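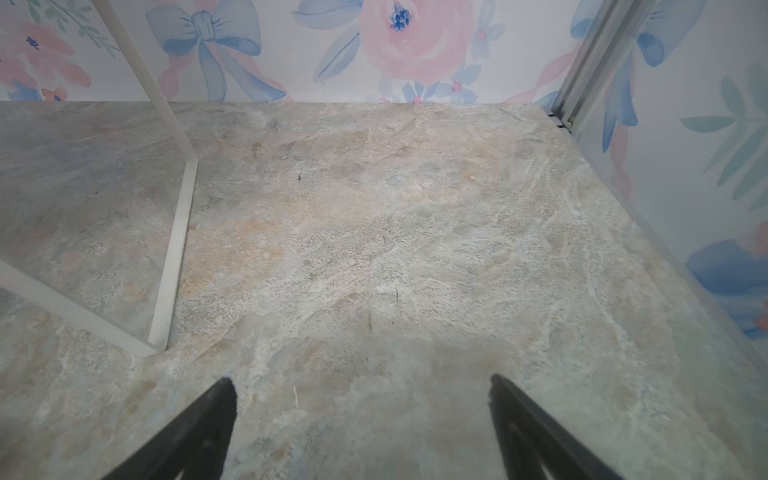

**Daken folding shelf, white frame, wood top - notes after 14 weeks**

Purchased in November, 37 dollars from Illero, updated 2/19/26.

I wanted a low shelf for a narrow wall in the small bedroom. The floor there is smooth, with a gray marbled pattern, and slightly uneven toward the wall. Item number 959 was the shortest in the Daken range. Assembly took 29 minutes with the supplied hex key.

## Frame

White painted metal. Each side pairs a vertical front leg with an angled one, and the two meet at the floor. The joint under the board is a round bolt with a hex socket, so it can be retightened without taking the top off. I have done this once. There is a small rivet lower on the angled leg, and that one can't be adjusted.

Side-to-side sway is low. Front-to-back is slightly worse, though a thinner rear bar helps.

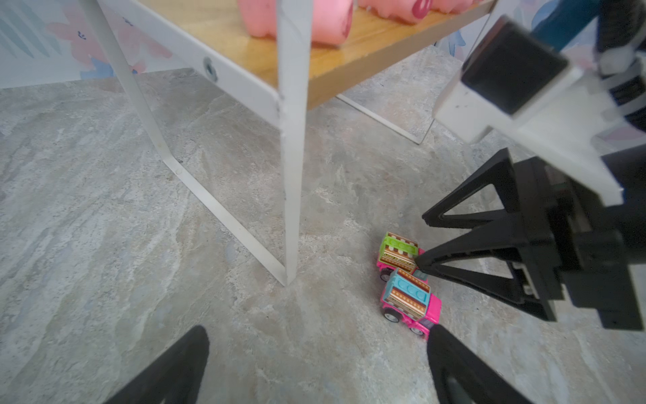
The paint is the weak point. The front leg has picked up small scuffs and gray marks along its length. A damp cloth removed some of them - the rest are in the coating. Anyone who vacuums close to furniture should expect the same.

## Top board

Light honey-colored wood with a thin darker band along the front edge. Mine arrived flat and has stayed flat under light loads: soft things, mostly pink. I have not tested it with books. The instruction sheet gives no load rating, and Illero's support desk did not supply one when I asked.

## Compared with the Vesetar

Jamshid Bahrami lent me his Vesetar shelf for a week. It has a thicker board and better paint, but the bolts sit behind the legs and need a long key. On my floor it rocked more than the Daken. Azimi sells a similar unit in black, which I haven't tried.

## Cleaning

The open base leaves room for a brush underneath. Lint and small specks show up clearly on the pale parts of a floor like mine, so I sweep under it often.

## Rating

Frame 4/5, board 4/5, paint 2/5. I would buy it again at this price and put felt under the front legs on day one.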